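Event Operations, Unit 4: Room Layouts and Seating Plans
Handout for the Thursday group
Tutor: Itziar Moya

What this unit covers

Last time we dealt with the booking form and the deposit. This unit starts at the point where the client has signed and wants to know how the room will be set. You need to be able to take a guest number and a floor area and say whether the one fits in the other.

Layout types

Theatre style is rows of chairs facing one way. It holds the most people for the space and is no use for a meal. Cabaret style uses round tables with the side nearest the stage left open, so that every guest faces forward. Banquet style uses the same round tables with chairs the whole way round. Boardroom is a single long table. A U-shape is three runs of tables with the presenter at the open end.

Clients often use these words loosely. If somebody asks for "conference style", ask what they want people to do in the room: listen, eat, write, or talk in groups. Write the answer on the enquiry sheet in their own words.

Working example: the Hurunar dinner

Hurunar booked the main hall at Skinlow for an annual dinner with 136 guests. The hall is 2228 square feet before anything is taken out of it. The client wanted banquet style, a small stage, a bar and room to dance.

Start by taking out the fixed areas. Mark the stage, the bar with its queue, the dance floor and the fire exits on the plan first. Only what is left can be used for tables. Students nearly always do this the other way round and then find the bar has nowhere to go.

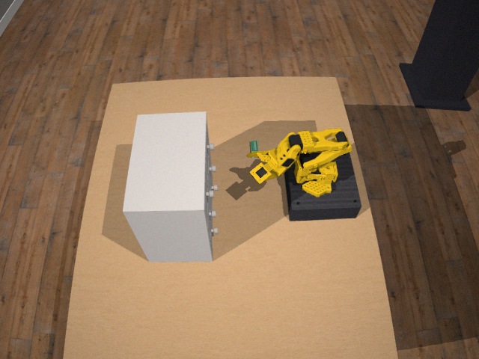

Next, divide the guests by the number of seats at each table. At eight to a table, 136 guests need 17 tables. At ten to a table they need 14, with four seats spare. Ten is tighter for elbows and slower to serve, but it frees the space of three tables. In this case the client chose ten and kept the dance floor.

Then check the gaps. Chairs get pushed back once people sit down, so measure from the back of an occupied chair and never from the table edge. Leave 60 inches between chair backs on any route the serving staff will use with trays. Wheelchair users should have a clear path from the door to their table and to the toilets.

The seating plan

Ask for names in a spreadsheet, one guest per row, with dietary needs in a separate column. Gosling, the caterer for this job, wanted the final list 2 weeks ahead. Number the tables in the order a guest meets them coming in from the door. If the client prefers table names, keep the numbers on the staff copy.

Late changes should go through one person. At the Hurunar dinner that was the duty manager, and the kitchen took changes from no one else.

Drawing it up

We use Nomora for floor plans on this course. Hand-drawn plans are accepted for coursework if they are to scale and the scale is written on them. Show doors, pillars, power points and the direction each door opens.

Task for next week

Redraw the Hurunar room in cabaret style for the same number of guests, with no dance floor and the same bar. State how many you have seated at each table. Bring a printed copy and the working for your table numbers.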